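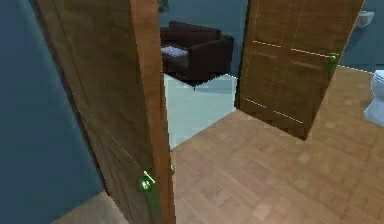 Jolien Coppens wrote to us after her first afternoon on the controllers that she'd expected to be programming and ended up just opening doors, over and over, and that her wrist knew more about handles than she did. We asked if we could put that on the About page. She said fine.

So. About us.

Clivine is a small teleoperation shop. We record people doing household jobs through a robot, by remote control, in simulated homes. Doors, taps, bins, drawers, lids. The recordings go to teams who train robots from them. Sometimes we do it the other way, hand on the arm, pushing it through the motion (kinesthetic teaching, if you want the long word). Mostly remote though.

How it started

Emil Lüthi and Mirjam Schouten shared a desk at a company that wrote robot motions line by line. Took weeks to get one cupboard right. Then the cupboard changed. They borrowed a pair of hand controllers, hooked them up to a simulator over a long weekend, and had a drawer opening by the end of it. Not pretty. The drawer came out crooked and Emil still has the recording. They left in October and rented two rooms above a bike store.

The software we drive with is called Hakeo, we wrote it ourselves. Version 3 is the one everybody uses now. You hold the controllers, the arm follows, and there's a foot pedal to pause so you can scratch your nose. Earlier versions had no pedal. We don't talk about earlier versions much.

What we do all day

Somebody picks a task. "Open the door and go through." "Turn on the left tap." An operator does it, then does it again with the start position moved a bit, then again. Good runs get kept, and so do some of the bad ones if the operator recovered nicely, because a robot that has only seen perfect runs gets stuck the first time it misses a handle. Then Sanne Maes goes through the lot and trims the dead time off the front.

Handles take up more hours than anything else. A lever wants a push down and a pull at nearly the same time and the timing is different for every person. Tall people do it from the shoulder. We keep all of it, we want the variety.

Bathrooms are second. Tight spaces, shiny stuff, things standing too close together. We build those up from single objects first, look at them by themselves, and only then put them in a full room.

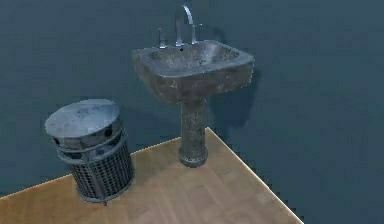
Sink and waste bin on a bare piece of floor, simulated.

Taps are harder than they look, by the way. Small lever, and the spout is always where your gripper wants to be. New operators hit the spout. Old operators hit the spout too.

Some numbers

Task variations in our library: 905
Kept demonstrations in the Shirazi bathroom set: 2543
Hours of remote driving logged last year: 662

Who's here

Emil Lüthi - Hakeo, controllers, anything with a cable
Mirjam Schouten - clients, contracts, task design
Sanne Maes - review and trimming
Siebe Hermans - builds the rooms and the objects in them
Jolien Coppens - operator, trains new operators

Plus part time operators, mostly students, who come and go with the exam schedule.

Want to drive?

We take on new operators a few times a year. No robotics background needed. You need steady hands, patience and a chair you don't mind sitting in. First session is paid, we start everbody on doors. If you get motion sick in a headset tell us, theres a flat screen setup that works just as well for most tasks.

Visits

Our rooms are in Zorkholm, up the stairs next to the bike store, the bell is the lower one. Open house is 19/07/2025, come and try the controllers. Kids ok if they can reach the pedal. Coffee is on us. Parking is behind the building, not in front, the store needs the front for deliveries.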